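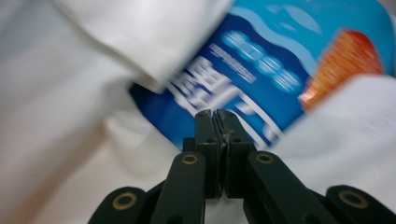
Residents of Sistbridge will be able to bring clean, unwanted household goods to the old Surkine hall again from March, the town exchange group has announced. The exchange closed last autumn when the roof needed repair, and in the months without it many people kept their things in cellars and garages. The group takes most of what fits through the front door: books, kitchen goods, fabric, small lamps, and also packaged articles. 

The exchange will be open every Sunday from 10 in the morning until 2 in the afternoon. Entrance is free. Visitors may take home up to two bags of goods each, and they do not have to bring anything in return. This rule is the same as before the closing, although a small fee was discussed in the winter.

"We talked about the fee for a long time," said Qiuyue Luo, who coordinates the exchange. "In the end we looked at our costs, and the largest one is the heating. For this we have now the support of the town, so we leave the entrance free for this year."

According to the yearly report of the group, 431 households used the exchange last year before it closed. Together they brought in 2202 bags of goods. The greater part was clothing and bed linen, followed by children's books. Electrical goods were the smallest group, but they caused the most work, as each one has to be tested before it goes out to the shelves.

The testing will now be done in a separate room behind the kitchen. Kobe Wouters, a retired electrician from Ye, has agreed to come on the first Sunday of each month. Visitors with a lamp, a radio or a toaster are asked to bring it on this day and to leave their telephone number with it. Goods which do not pass the test must be collected again by the owner within one week.

The repair of the roof took longer than planned. Work should have been finished before the first snow, but under the old tiles the builders found that several beams on the north side were damaged and had to be replaced. The hall has also received new lighting over the stairs and a second handrail, which older visitors had requested for several years. The floor in the main room stays as it was -- there was no money left for it.

Not everyone is satisfied with the opening hours. Till Hollmann, who lives in Pretero and comes to Sistbridge by bus, said that on Sundays the first bus arrives only at 11:40. "When I come in, the good books are gone already," he said. He has asked the group to keep some boxes closed until noon. Ms. Luo said this will be tried in April, at first only with the books.

The group is also looking for more helpers, above all for the hours before opening, when the tables are put up and the bags are sorted. At the moment there are enough people for two tables, but the hall has space for double of this. Helpers should be at least 16 years old and be able to stand for a longer time. Coffee and soup are provided. Xinyi Luo keeps the list of helpers and can be found at the entrance desk during the opening hours.

Some goods are still not accepted. These are mattresses, car parts, opened food, medicines and large furniture. Clothing should be washed and dry, and shoes should be tied together in pairs. For furniture there is a notice board in the corridor, where a card can be hung for 40 days without cost.

Parking is possible behind the hall, but the gate on the river side remains closed until the builders have taken away their containers. Matěj Šindelář, who is responsible for the building, asks drivers to use the entrance by the school and to keep the space in front of the ramp free.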